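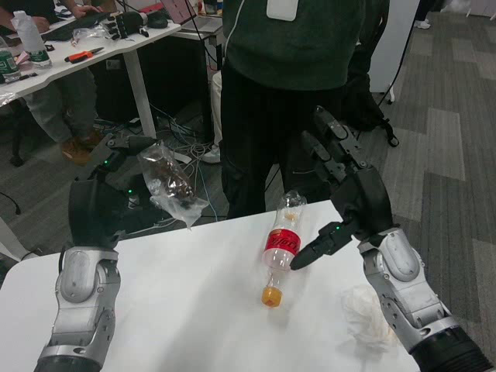 Week 7 - Learning to clear a table from demonstrations

The method is behavior cloning, a grand name for copying. We record joint angles and camera views while an operator drives both arms, then train a policy to predict the next short chunk of motion. The Cisternas set has 321 demonstrations of table clearing.

Soft plastic is the hard part. A bottle keeps its shape while you think. A bag has no fixed shape and no manners, so the policy must decide where to pinch from the current view.
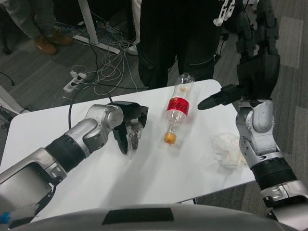
Plotorside Robot Learning Group

Baseline: one policy for both arms, trained on 278 demonstrations, the rest held out. Splitting the arms into two policies looked tidy on paper - then they reached for the same object.

Before lab, read the Pletent notes on action chunking. Bring one failure you can't explain. "It was the lighting" has been used.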